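Can a machine clear a packing bench yet?

Kamran Rana has worked on two-armed machines at Vorero for nine years, and his answer to the question in the headline is short. "Some of it," he says. "Slowly."

His group is working on cardboard. Boxes come to a table, get opened and emptied, and the packing goes somewhere else. "People think the box is the easy part," he says. "A flap bends, foam sticks. You and I don't notice."
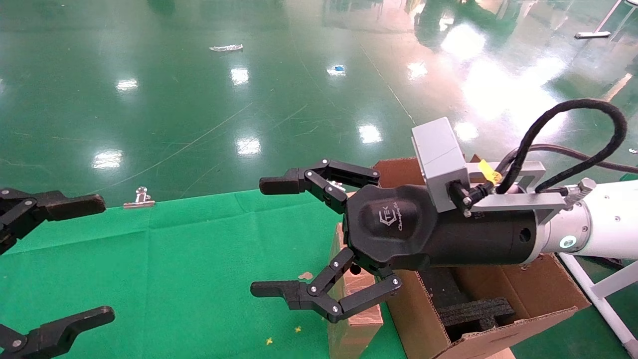 The last full trial, in July, ran to 183 boxes. Rana won't give a success rate until Flellex, the warehouse company paying for the work, has seen it. He will say that a person on the same job was finished well before lunch - the machine was not.

Heino Avotiņš, who handles the hands and wrists, is more hopeful about shops than homes. "A shop floor you can arrange. You put the table where you want it. In a kitchen, somebody moved the chair." 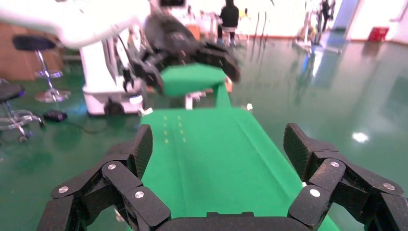

Would he buy one for his own house? "No. Folding towels, maybe in a few years. Stairs and a dog, no." Rana gives it longer than that, and says he still breaks down his own boxes by hand.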